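Notebook, bench 2, Dec 9, 2022

Tip racks again. I said back in April that I'd write down how I do the sorting so the rest of you could stop asking me across the room, so okay, this is me doing it (more or less in order, with detours).

First the cloth goes down over the metal. I'm using the light blue one and I know it's due for replacement - it has yellowish marks all over and it won't lie flat whatever I do, but a rack sits on it without skating around like it does on bare metal, and it's so much quieter! Rack toward the left, clear lid off and set down right behind it, second rack farther back, past the good part of the cloth.

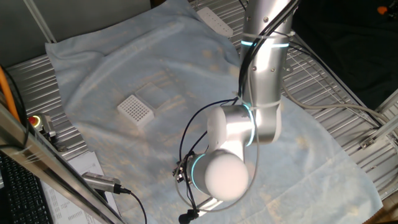 Wim Van Damme thinks the lid should go upside down on a clean wipe every single time, and that leaving it on the cloth, whichever way up, is asking for dust in the tips. Fine, I'll take that for the filter tips. For the practice racks I'm not going to bother, and I'd like it on record that I did bother for a whole month and lost more wipes than tips.

Stock, while I'm at it. We have 481 loose tips in the Wuyts bag and six refill boxes from Hamier that are still sealed. The Hamier ones fit the white racks if you press the corners. The Skarnarari ones don't, please stop trying, I had to pick bits of plastic out of the holes with tweezers. Racks with a cracked corner go in the Valau tub and we'll see if they take returns.
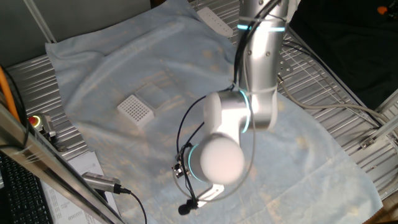
The back rack is my spare and I'd like it to stay the spare. When I'm refilling I only want one rack near me, otherwise I start a row in one and finish it in the other, and then I have two half-done racks and a bad mood. Seven rows, short break, carry on.

Now the cloth. I tried smoothing it from the middle outward with the side of my hand, which helps for a minute or so, and then the long creases come right back. They run straight across where it was folded. Next time I'll roll it up on a tube and see.

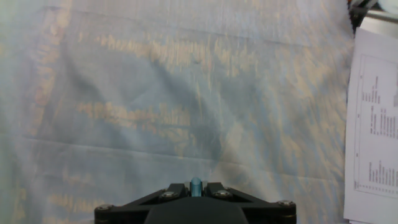
Dymphna Dunne wrote in the margin: rolling works, but do it the same day it comes back or the folds set for good. Also, who has the tube?

I don't have the tube. Ordering two new cloths in the same blue.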